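The Case for the Small Oven With the Drop Door

Opinion

Most arguments about countertop ovens are arguments about capacity. A buyer compares liters, then watts, then the number of printed modes, and takes the largest box that fits the counter. I have done this three times and regretted two of them. My position is that for a household of one or two people, the smallest oven with a bottom-hinged door and a single dial is the better tool, and that the door matters more than any figure on the carton.

Start with volume. A heating element warms air, walls, rack, tray and food. In a large oven cooking a small portion, the food is a minor part of that load. A compact cavity wastes less on its own walls and reaches working temperature sooner. It also puts the element closer to the food, and that cuts both ways. Fries crisp well. A tall loaf scorches on top before the middle sets. Anyone who bakes bread should stop reading and buy the larger unit.

The controls come next. A mechanical dial has one failure mode that most owners will ever meet, namely that the knob works loose on its shaft. A touch panel sits above a hot door and has several. My last full-size unit, a Linia, had a panel that stopped registering the lower row after its second winter. The heating elements were fine. The repair quote came to 1,135, in a currency I won't name because it was absurd in any of them, and the oven went to the scrap bin with working elements inside it.

Then the door. Side-hinged doors are common on microwaves and they suit microwaves, where the walls stay cool and the dish is lifted straight out. In an oven the tray is hot, the hand is in a thick mitt, and the movement is a horizontal pull followed by a pause while the other hand finds its grip. A door that drops stays out of the path of both elbows. It serves left-handed and right-handed cooks equally. Its cost is counter depth: the space ahead of the oven has to be kept clear for the full height of the door.

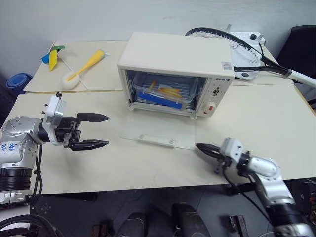 COUNTER SPACE AND CLEARANCE

With the door let down flat on the tabletop, a small cream oven needs a good deal more depth than its body alone would suggest. Buyers measure the body. They should measure the body plus the door, then add room at the back for air and the cord. In a galley kitchen with shallow counters this is the number that decides the purchase, and it is seldom printed on the carton.

The same layout shows a habit I would recommend, which is a clear tray set on the wire rack. With a few fries in it, laid out loosely, the cook can see the underside of the food from a low angle and judge the color without turning anything over. If the tray is glass, it must be a type rated for the oven, and it should never go from the refrigerator straight to a hot rack. If it is plastic, it has no place near a live element at all. Metal browns faster. I still prefer to see what is going on.

Scattering also beats stacking. Fries that touch steam each other along the contact line and stay pale there. One thin layer, cooked in two rounds, gives a better result than one heaped tray. I set the dial at 200 Celsius and leave it there.

Utensils belong to the left of the oven, well clear of the door, for a right-handed cook who holds the tray with the stronger hand. Keep a yellow plastic spatula for the cold side of the job. Plastic blades soften against a hot rack.

Kwame Issahaku, who shares my kitchen and disputes most of the above, makes the strongest objection I have heard. A dropped door is a hot horizontal surface at wrist height, and it collects crumbs. Both points are correct. The crumbs come off with a damp cloth once the glass has cooled. The burn risk is real, particularly with children in the house, and a side-hinged door reduces it. He uses a Bikon with a side hinge and has never marked his wrist. He has knocked a bowl off the counter with the door, on the return swing.

Wafula Nyamweya raised a different point by letter after my June column: small ovens encourage people to own two appliances where one would do. I accept this where the kitchen already has a full oven in daily use. In rented rooms around Zaltside, where many of my readers live, there is often no built-in oven of any kind, and the countertop box is the only one.

What I would ask of manufacturers is modest. Print the depth with the door open. Fix the handle with screws that an owner can reach and tighten. Put the dial where a mitt can turn it, and mark it with something brighter than a molded ridge. Sell the replacement glass separately, at a price below that of a new oven.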